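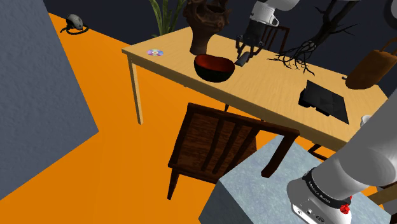

Sunee Jitpraphai objecte que le champ « suite donnée » ne prouve rien : un établissement peut cocher « clos avec explication » sans avoir écrit une ligne au client. Remarque reçue à 9 h 40, avant la relance du classement. Elle a raison sur le principe. Dans l'extraction de janvier, le code 4 regroupe les réponses motivées et les accusés de réception automatiques. Je garde donc le champ brut, mais je ne m'en sers plus comme variable cible.

État du corpus : 800 réclamations tirées au sort dans la base publique, secteur bancaire et crédit à la consommation. Après suppression des doublons et des récits vides, il en reste 552 exploitables. Les doublons viennent surtout de Prurnosik (carte de crédit), dont les clients déposent souvent deux fois : une fois pour les frais, une fois pour le refus de remboursement. Règle appliquée : même établissement, même code postal, écart inférieur à 30 jours, recouvrement lexical supérieur au seuil. On conserve le dépôt le plus ancien et on y rattache le second en annexe.

Point à vérifier : la règle fusionne à tort certains dossiers Hadgu. Les récits y sont rédigés à partir d'un modèle de lettre qui circule, donc presque identiques d'un plaignant à l'autre. 27 cas repérés à la main. Je les ai remis dans le corpus avec l'indicateur « modele = 1 » et ils sont compris dans le total ci-dessus. Ne pas les utiliser pour l'apprentissage du vocabulaire.

Codage manuel. Shona Cartwright a codé la première moitié, moi la seconde, plus un lot commun. Désaccords concentrés sur deux catégories :

Frais non annoncés / frais mal compris. La grille demande si l'information figurait au contrat, or le récit ne permet presque jamais de le savoir. Proposition : une seule catégorie « frais contestés », avec un sous-code facultatif quand le plaignant cite une clause.

Recouvrement / erreur d'identité. Les dossiers Moker (rachat de créances) cumulent souvent les deux. Shona code le premier grief mentionné, je codais le principal. On adopte sa règle, plus facile à reproduire. Mes lots 3 et 5 sont à recoder.

Délai de réponse. Calculé entre la date de transmission à l'établissement et la date de première réponse, pas depuis le dépôt. La colonne « date_recue » change de sens en cours de série : avant la refonte du formulaire, c'est la date de saisie par l'agent. Tant que je n'ai pas la date exacte de bascule, pas de comparaison entre périodes. Les valeurs négatives restent à blanc – ne pas les remplacer par zéro comme dans la version précédente du script.

Brilari : l'établissement apparaît sous quatre graphies, dont une avec l'ancien nom de la filiale. Table de correspondance complétée, à relire par quelqu'un d'autre que moi.

Publication des récits. Sunee demande si l'on peut citer des extraits dans la note. La mention de consentement couvre la diffusion dans la base, et je ne sais pas si elle couvre une reprise sélective. Pas d'extrait pour l'instant, paraphrase seulement, et pas de code postal complet dans les tableaux.

À faire :
recoder les lots 3 et 5
refaire le calcul d'accord sur le lot commun avec la grille fusionnée
demander la date de bascule du formulaire
séparer les accusés automatiques du code 4 (essayer sur la longueur de la réponse, sinon à la main)

Script relancé à 16 h 15, sortie dans le dossier partagé, suffixe _b. La version _a contient encore l'ancienne règle de fusion, à ne plus ouvrir.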